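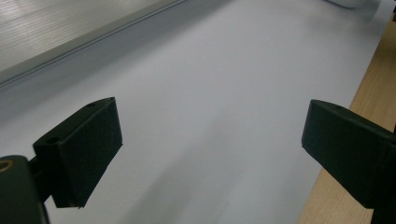
제163호

작업대에 까는 흰 깔개 이야기를 짧게 나눠서 올립니다. 지난번에 테이블 정리 글을 올렸더니 바닥에 뭘 까느냐는 질문이 제일 많았습니다. 길어질 것 같아서 이어 씁니다.

먼저 색. 저는 흰색만 씁니다. 회색도 써 봤고 초록색 재단 매트도 오래 썼는데, 옅은 색 실이나 단추를 다룰 때 말고는 흰색이 편했습니다. 떨어진 바늘이 바로 보입니다. 실밥도 보입니다.

흰색이라고 다 같지는 않습니다. 누런 기가 도는 흰색이 있고 푸른 기가 도는 흰색이 있습니다. 저는 푸른 회색이 살짝 섞인 쪽을 좋아합니다. 크림색 천을 올렸을 때 천 색이 제대로 구분됩니다.

조명 아래에서 보면 흰 면은 고르게 밝지 않습니다. 한쪽은 환하고 한쪽은 어둡습니다. 사진으로 찍으면 차이가 더 납니다. 색을 맞춰 봐야 하는 일은 그래서 늘 같은 자리에서 합니다. 저는 창가 쪽 모서리로 정해 두었습니다.

무늬 없는 것으로 고르세요. 눈금이 인쇄된 제품을 한동안 썼는데 눈이 피곤했습니다. 치수는 자로 재면 됩니다. 눈금 매트는 지금 서랍에 있고 가죽 자를 때만 꺼냅니다.

표면은 매끈한 쪽입니다. 결이 굵은 깔개는 얇은 종이에 선을 그을 때 연필이 튑니다. 옷본을 직접 그리는 분이라면 이 차이가 꽤 큽니다. 반대로 너무 미끄러우면 천이 밀립니다. 매장에서 안감 조각을 올려 놓고 손끝으로 한 번 밀어 보면 압니다.

크기. 작업대보다 작아도 됩니다. 저는 일부러 한쪽을 남깁니다. 남긴 자리에 가위, 초크, 시침핀을 둡니다. 깔개 위에는 지금 다루는 것만 올립니다. 이 규칙 하나로 테이블이 덜 어질러집니다.

자르는 방법을 물어보신 분이 있었습니다. 긴 쇠자를 대고 칼로 얕게 여러 번 긋습니다. 한 번에 자르려고 힘을 주면 자가 밀립니다. 제 경우 300mm 자로는 부족해서 1000mm 자를 샀습니다. 짧은 자를 이어 대면 이음매에서 선이 어긋납니다.

가장자리가 곧아야 하는 이유가 따로 있습니다. 저는 깔개 변을 기준선으로 씁니다. 천의 식서 방향을 그 선에 맞추고 시작합니다. 변이 휘어 있으면 처음부터 틀어집니다.

고정은 하지 않습니다. 양면테이프를 붙여 본 적이 있는데 떼어 낼 때 작업대에 자국이 남았습니다. 그 자국은 아직도 있습니다. 무거운 문진 두 개면 됩니다. 문진은 Tsuchiya에서 산 것이고 바닥에 펠트를 붙였습니다.

말려 있던 깔개는 펴지는 데 시간이 걸립니다. 반대 방향으로 느슨하게 말아서 하룻밤 두세요. 급하다고 다리미를 대는 분이 계신데 재질을 모르면 하지 마세요. 저는 예전에 쓰던 것을 그렇게 버렸습니다. 모서리가 오그라들었습니다.

얼룩에 대해. 초크는 마른 천으로 털면 됩니다. 연필은 지우개. 볼펜은 포기했습니다. 수성펜은 제품마다 달라서 구석에 먼저 그어 보고 씁니다. 커피는 작업대 근처에 두지 않는 게 답입니다.

뒤집어 쓸 수 있는 깔개인지 확인하세요. 양면이 다 흰색이면 쓰는 기간이 길어집니다. 한 면은 옷본용, 다른 면은 재단 후 정리용으로 나눠 쓰는 분도 봤습니다. Yanti Liem 씨 공방이 그렇게 합니다. 뒷면 구석에 작은 표시를 해 두더군요.

보관. 접으면 안 됩니다. 접은 자국은 없어지지 않고, 그 위로 초크 선이 지나가면 꼭 끊깁니다. 굵은 종이관에 말아서 세워 둡니다. 종이관은 원단 가게에 말하면 그냥 주는 경우가 많습니다. 제 것은 옷장 옆 틈에 들어갑니다.

교체 시기도 질문이 있었습니다. 정해 두지 않았습니다. 칼자국에 연필심이 걸리기 시작하면 바꿉니다. 작년에는 8월에 바꿨습니다. 여름에는 손에 땀이 나서 때도 더 탑니다.

버리는 깔개도 쓸 데가 있습니다. 깨끗한 부분을 잘라 서랍 바닥에 깝니다. 실패 넣는 서랍, 지퍼 넣는 서랍, 단추 서랍 순서로 깔았습니다. 서랍 안이 밝아져서 찾기 쉬워졌습니다. 제일 아래 칸은 폭이 306mm라 자투리가 딱 맞았습니다.

어디서 사느냐는 질문. 지금 쓰는 것은 동네 화방에서 샀는데 상표가 없습니다. 비슷한 것으로 Flornelus 제품을 본 적이 있습니다. 써 보지는 않았습니다. 화면으로만 보고 사면 흰색의 색감을 알 수 없으니 가능하면 직접 보세요.

작업 끝나고 하는 일도 적어 둡니다. 문진을 치우고, 깔개를 한쪽 끝에서 살짝 들어서 실밥을 가운데로 모읍니다. 그다음 돌돌이로 한 번 밀고 자석을 한 번 지나가게 합니다. 바늘은 자석에 붙습니다. 시침핀 중에 안 붙는 것이 있으니 핀꽂이에 꽂힌 것을 따로 확인합니다.

작업대가 식탁을 겸하는 집이라면 깔개를 두 장 두는 것도 괜찮습니다. 한 장은 바느질용, 한 장은 아이들 만들기용. 섞이면 풀 묻은 면에 천을 올리게 됩니다. 저는 한 번 그랬고 블라우스 앞판을 다시 잘랐습니다.

다음에는 작업대 높이에 대해 쓰겠습니다. 의자를 바꾸고 나서 높이를 다시 맞추는 중입니다. 지금은 다리 밑에 나무 조각을 괴어 놓았는데 아직 한쪽이 흔들립니다.

댓글

Reiko Furukawa
반대로 말아 두는 방법 오늘 저녁에 해 보려고 합니다. 산 지 한 달 됐는데 양 끝이 계속 들려서 책을 올려놓고 썼어요.

Wissam Nassar
저는 초록 매트파입니다. 흰색은 오후 되면 눈이 부셔서요. 창을 등지고 앉으면 좀 나은가요?

Chie Oshima
식서를 깔개 변에 맞추는 것, 학원에서도 그렇게 배웠습니다. 그런데 제 깔개는 변이 이미 휘어 있어서 잘라 내야겠네요. 긴 자는 어디 것 쓰세요?

Halfdan Hafstein
볼펜 자국은 저도 포기했습니다. 서랍에 까는 건 생각 못 했네요. 작업대 높이 글 기다립니다.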